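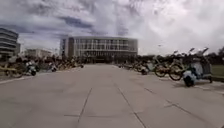 **Wednesday, 14.20, Groltora plaza**

Went out to check the joints between the slabs before the Caputo people come with their sealant. Sky is heavy with cloud, so I made it short.

- Seams in the long direction: walked two of them towards the big building. Tape reading at the last mark 2,303 cm.
- Diagonal seams on the right side: only looked at, not measured. They must be done separately, our sheet has no column for them.
- Joint width at mark 14: 20 mm. The drawing from Lolon says the same, good.

I did not go as far as the shrubs. The old survey stops at mark 14 also, so the comparison is still possible.

Question for colleagues: do we number the panels from the building or from the street? In the June sheet it is from the street and I have kept this.

To do: copy the values in folder 971, ask Gindska for the longer tape.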